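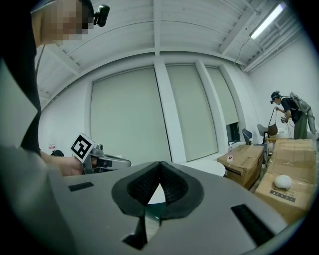
Minton Street Community Garden
Minutes, May meeting

Present: Yolanda Carrasco (chair), Hugo Cifuentes, Begoñe Ortuño, Crescencio Rivas, Abilio Alcaraz (notes). Started 6:40, ended just before 8.

April minutes: approved. One fix, the hose came from Barrios Supply, not Trullow.

Money
Balance $1,276. Plot fees still coming in. Hugo to email the people who haven't paid, second notice. Begoñe asked if we can take fees by phone app this year. Hugo looking into it, has to be tied to the garden account and not his own.

Water
City turning our line on this month, no day given. Spigot by the north gate drips. Crescencio has the washer, will do it Saturday or whenever the water's on. Long talk about watering times. Left as is: before 10 or after 6. Sign needs repainting, can't read it from the path.

Compost
Bin 2 full. Do not add to bin 2!! People still putting in bread and citrus. Yolanda will redo the list on the lid. Trullow can deliver mulch, $105 a load with drop off at the curb. Moved by Begoñe, second Crescencio, one load. All in favor. Need wheelbarows, bring your own if you have one.

Plots
Waiting list is long again. Plot by the shed hasn't been touched since last fall. Yolanda to call the holder, two weeks to answer, then it goes to the next name. Abilio thinks two weeks is short. Voted, stays at two weeks.

Fence
Clemitz quote for the back section came in higher than last year. Tabled. Hugo wants to see if we can just replace the posts. Crescencio to measure, he thinks it's 60 feet but the old drawing says 50.

Plant sale
Same spot as last year, front walk. Begoñe has tomato and pepper starts, short on basil. Tables from the church, Hugo has the truck. Prices same as before. Cash box with Yolanda.

Other
Shed key is missing from the hook again. Whoever has it please put it back.
Rabbits. No decison.

Next meeting June, same place, 6:30. Crescencio bringing the fence numbers.

A.A.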